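Search this site
Search
Go

Evenings with the gripper

I promised Kha Kim a proper write-up back in November, and here I am with a pot of tea and the heater on, finally getting round to it. For anyone new, we're trying to teach a small arm (well, a make-believe one on my computer, for now) to pick things up by showing it how, over and over, until it gets the idea. I steer, the computer records, and every run gets saved as one example. Kha calls the project Timudau, and I've grown fond of the name.

The target for this first batch is 1000 examples. I have 194 that I'm happy with. On a good evening I can manage 50 before my wrist complains, but last night I did 11 and went to bed cross – I kept coming in crooked and nudging the thing over before I'd even got hold of it. Kha says to keep a few of the wobbly ones, so long as I put them right by the end, and I do see the sense in that. A learner that has only ever watched perfect runs won't know what to do when it drifts off line.

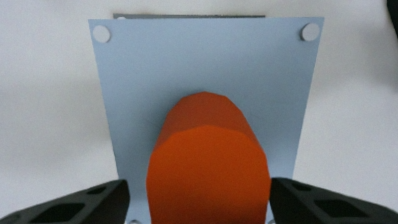 Fingers either side of the orange cylinder, still open, blue panel behind.

This is the moment I find hardest, I must say. There's a great temptation to rush the last little bit, and when you play the run back it looks like somebody snatching the last biscuit! So I've taken to letting out a breath and closing as gently as I can, and my runs have been much nicer to watch for it.

The other thing I've learnt is to throw a run away the same evening if I don't like it. I left a heap of doubtful ones in the Dorau folder, meaning to go back, and it took me a whole rainy afternoon to sort them out. Next up is moving the starting place about a bit more – mine have all been rather samey – and then Kha will set the first training going overnight.

Recent posts
A new chair for the back room
Sorting out the Dorau folder
Lương noodles, second attempt
A wet walk round Flunbridge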